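Exam season at Darnance: a few words from the learning centre

Well, it is May again, and if you have walked past the upstairs rooms lately you will have noticed how quiet everyone has gone. The adult learners start their written papers this month, and I wanted to put something in the newsletter for them and for all the families who are tiptoeing round the kitchen table at home while somebody tries to remember how percentages work.

We have 15 people sitting English or maths this time, which is our biggest group so far, and nearly all of them have come to us after a long gap. Some left school without sitting anything at all. Skye Gillies, who joined the evening maths class last autumn, told me she had put her name down and taken it off again four times before she finally came up the stairs. She is now the one who makes sure the others have done their homework, and I would not like to be the person who tells her they haven't.

Gregor Drummond has taught the maths group for five years and still marks every practice paper by hand, in green ink, with little notes in the margin. He asks me to remind everybody that you do get marks for your working, even when the final answer has gone astray, so please write it all down and don't rub anything out. He would also like his long ruler back, if anyone has taken it home by mistake.

The morning papers begin at half past nine and we would like you in the building by nine, please. Bring the letter with your candidate number on it and something with your photograph – a bus pass is fine, and so is a driving licence. Black pens only. We do keep a box of spares on the front desk, but they are a mixed lot and I wouldn't trust my own future to one of them! Phones and watches go in the lockers until you come out.

If you are travelling in from Grosside, the early bus has been a bit hit and miss since the roadworks started, so do give yourself longer than you think you need. Two of our learners have kindly offered lifts and there is a sheet by the kettle where you can add your name.

The Pringle Room will stay open until eight each evening for anyone who wants to revise away from the television and the children. Tea and toast are free all month. Past papers are in the blue folders, and if you take one away please bring it back, as somebody is sure to be looking for it.

Good luck to every one of you from all of us in the office. We are very proud of you already, and there will be cake on the afternoon of the last paper whatever happens.
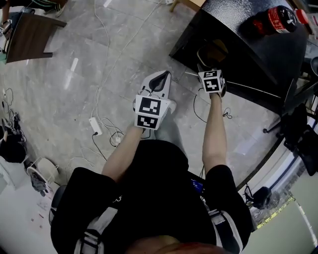
Halletti bursary: forms now at the front desk

The Halletti bursary helps with books and travel for anyone going on to a college course in the autumn. Forms can be filled in here or taken home, and Gregor is happy to look over yours before you hand it in. Please return them to the office by the end of the month.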